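Rallow Two-Arm Bench Kit: the right gripper keeps letting go
Review by Ifigeneia Tsoukalas

I bought the Rallow kit for our shop in May and have used it on most working days for more than 14 weeks. The kit is a pair of tabletop arms, two grippers, a controller and the Ora software that runs them. My verdict up front: the arms are good, the software is fine, and the gripper firmware has a fault that should have been caught before the thing shipped. If you plan to handle anything thin, read the section on slip before you order.

We teach the arms light handling jobs. Our standard test is flower arranging: take artificial tulips off the table one at a time and stand them in glass vases. It sounds like a toy problem, but a tulip stem is thin, smooth and a little springy, and the bloom is the heavy end. Glass doesn't forgive a bad release either. Most of what I have to say about the kit came out of this one job.
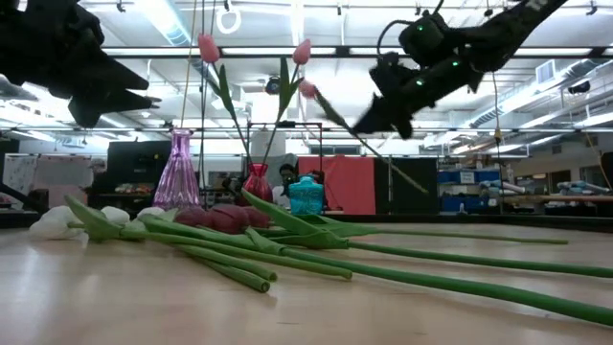
Setup

Unpacking to first motion took me an afternoon. The base plates bolt to standard extrusion and the holes lined up. The manual skips the order in which you should connect the arms, and if you power the right one first Ora swaps the two names on screen. Nothing is damaged by this, but the first time I pressed "home left" the other arm moved, and I had my hand closer to it than I should have. Label the arms yourself and keep your hand on the stop button until you have checked.

Calibration is quick. You touch each gripper to a target, confirm, and it's done. I repeat it every morning and the numbers hardly change.

Slip

The fault showed up in the second week. The right gripper would close on a stem, lift it, swing toward the vase, and somewhere along the way the fingers would relax. The stem rotated in the grip, bloom end down, and either hung there or fell. The arm carried on to the vase and performed a perfect release of nothing. Ora logged it as a completed pick.

I wrote down every drop over one long session. With the speed at the factory setting, the right gripper lost 29 stems. The left lost 2. I swapped the grippers side to side and the fault stayed with the right-hand port, so the gripper itself was in the clear. Swapping the cables made no difference.

What I eventually found, with help from the log export, is a thermal limit. The controller cuts holding current on the right port when it thinks the motor is getting warm. The temperature it reads on that port is wrong — it climbs whenever the wrist joint is working hard. So a long reach with a wrist turn, the exact motion you need to bring a lying stem upright, is what triggers the cut. There is no warning on screen. The only trace is one line in the log.

Rallow support answered in two days and was polite. They sent a beta firmware that adds a warning but still drops the current. For anything with an edge or any weight to it I would call that a safety matter. A gripper that can't hold should stop the arm and say so. This one keeps moving with a loose part in its fingers, over glass in our case.

Workarounds

Lowering the wrist speed to half cures most of it. Splitting the lift and the turn into separate moves helps too, at the cost of time. I also set Ora to check finger position before every release, which catches a stem that has dropped out completely but misses one that has only rotated.

Layout matters more than I expected. I now fan the tulips with the stem ends toward the near edge and keep the vases beyond the blooms, and the right arm gets there with less wrist turn.
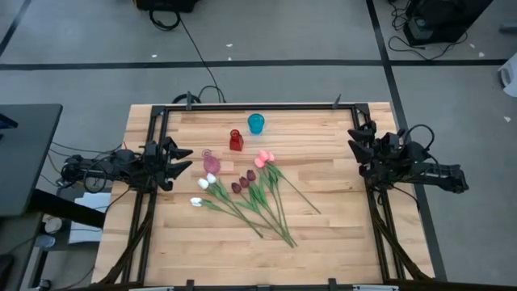

Both arms clear of the table, tulips laid out and the glass set beyond them.

For the table mount I used a Durniron extrusion frame held on with clamps. It has stayed put, though I check the clamps when I calibrate. Zacharopoulos sells soft finger pads that fit these grippers, and they did reduce rotation. They don't fix a motor that has let go.

Other notes

The stop button works every time and cuts both arms together. Note that cutting power also opens the grippers, so whatever they hold will drop.

The cables are long enough but stiff. Leave slack at the wrist.

The log holds 2,000 lines and then overwrites the oldest. On a busy day that is less than a full shift, so export it before lunch if you are chasing a fault.

Should you buy it?

For blocks, boxes and other things that sit squarely in the fingers, yes. I have had no drops with those at any speed. For stems, rods, tools or glass, wait for a firmware release that stops the arm on a current cut. I have asked for a date and don't have one yet. I'm keeping ours, with the wrist speed turned down.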